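Notes from the Reading Room: the great reshelving

Well, it is done, and I can hardly believe I am typing those words. Those of you who have popped in since November will know that the Karnema Reading Room has been in a bit of a state, with crates up the stairs and the local history section living, for a fortnight, in the kitchenette. Thank you for putting up with us, and thank you especially to everyone who stepped over the atlases so politely.

The whole business started with damp. The back wall had been looking blotchy for a good while, and when we finally pulled the tall bookcases forward it was plain that they would have to come out altogether before the plasterers could get anywhere near it. Once you have emptied that many shelves you may as well sort what was on them, and so one job became three, as they do in old buildings (and in my own house too, if I'm truthful).

We took down 1,752 books in the end. Every one was dusted, opened, checked for silverfish and looked up in the card index, which still goes up to the year we stopped keeping it and not a day further. Of those, 1,343 have gone back on the shelves. Most of the rest were second or third copies, and they are on the sale trolley by the front door, where the prices are very kind indeed. A few went to the bindery at Griser, including the big parish map book that so many of you ask for, and it ought to be home again before the spring talks begin.

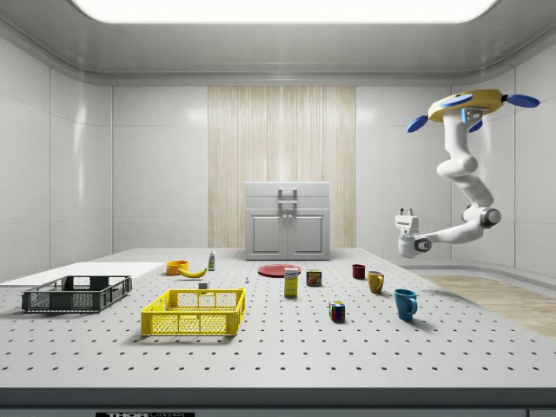
Now, the new arrangement. Fiction runs along the window side as it always did, but it begins at the door and goes towards the fireplace, so if you have been walking to the same spot for years you will find yourself among the W's when you wanted the B's. Do bear with it! Travel has moved next to natural history, and I must say they look very happy together. Poetry has a proper bay of its own at last, with the little green chair beside it, and the large print books have come down to waist height, which several readers had been asking for and which we really should have done long ago.

There were some lovely finds along the way. We turned up 14 library tickets used as bookmarks, a pressed fern, a recipe for marrow jam, and a bus timetable for the old route 58 out to Rizk, which made me quite wistful as I used to take it to my aunt's on a Sunday. The tickets and the timetable are in the glass case on the landing. If the jam recipe belonged to your family, please come and claim it, though I should like to copy it out first.

Stenolico have lent us two sets of steps while ours are being mended, so please use those and leave the wobbly stool alone.

We are open as usual again from Thursday, ten until half past four, with the kettle on from eleven. Returns can go in the basket on the desk, and overdue books from the upheaval will not be fined.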